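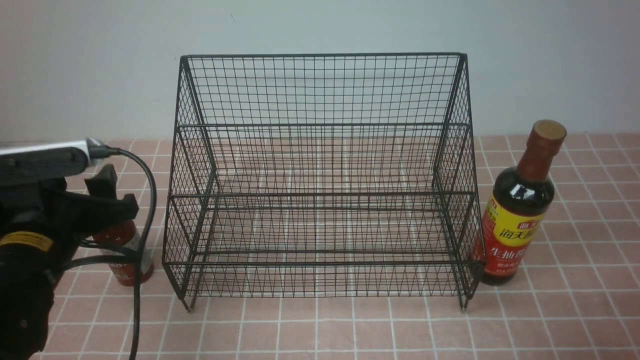
Last modified: 2025-01-24

Visit report: Brusberg wire works, Drorcombe, open day in June

The Brusberg works draws wire and welds it into mesh for kitchen racks, shop baskets and shelf dividers. It opens to the public once a year. I took the morning tour, which covers the drawing hall, the welding line and the coating shop. The office block and the tool store are not included.

Drawing hall

Rod arrives in coils, is descaled by bending over rollers and then pulled through a row of dies, each a little smaller than the last. Dry soap powder is the lubricant. It gets everywhere, and the floor by the first machine is slippery, so wear proper shoes. The finest wire drawn on site is 2 mm. Anything thinner is bought in on spools.

The guide let us handle a worn die next to a new one. The wear shows as a ring just inside the entry. Dies are repolished to the next size up until they are too large for any product, then sold back to the supplier.

Straightening and cutting are done in the same hall. A spinning arbor takes out the coil set, and a flying shear cuts to length. Cut wires are stacked by hand into trays for the welders.

Welding line

Mesh is made by resistance welding. The long wires feed in parallel, a cross wire drops from a hopper, and copper electrodes close on all the crossings in the row. No filler is used. The line runs at 80 strokes a minute on light mesh and 30 on the heavier grades. I asked how weld strength is checked. One sample per batch is pulled apart on a bench tester, and the wire has to break before the joint does.

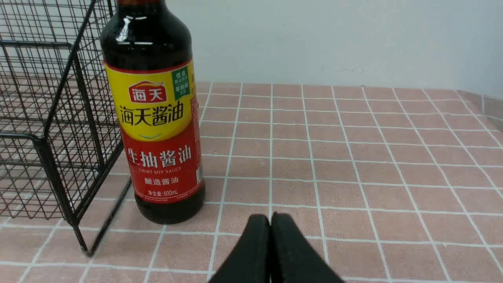 Outer frames are welded separately from thicker wire, and the mesh panels are trimmed flush before they are joined to them. Trimming is the noisiest step on the tour. Ear plugs are handed out at the door – take the foam ones, the banded type slips off under a hard hat.

Coating shop

Most kitchen goods get a black powder coat. Parts hang on a slow overhead conveyor that passes through a wash, a dryer, the spray booth and the oven. Open mesh is awkward to coat because the charge gathers on the outside edges and leaves inner corners thin. Brusberg turns each part a quarter turn halfway through the booth, and an operator touches up the corners with a hand gun. 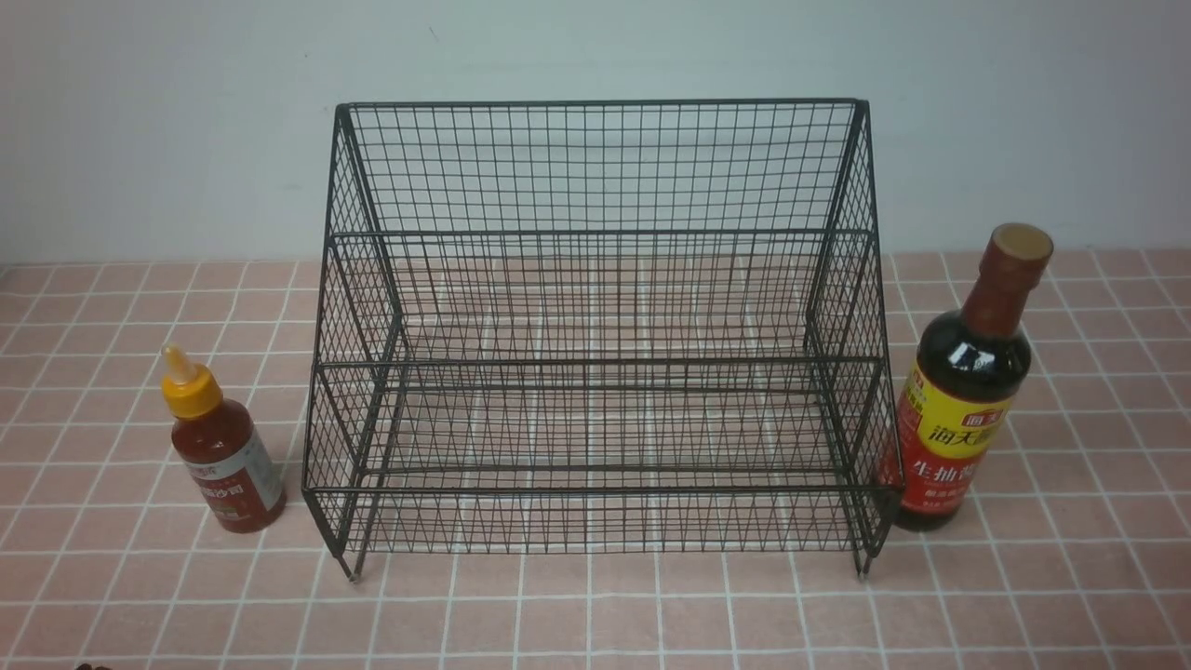

The hooks pick up powder too, and have to be burned clean at intervals or the parts lose their ground contact. That work goes out to a contractor in Haraldale.

Practical notes

The day drew 900 visitors. Parking is behind the Rimkutė warehouse, and the gate there closes at lunch. The display boards give wire sizes in millimeters only. Seconds are sold from a table near the exit, cash only, no returns.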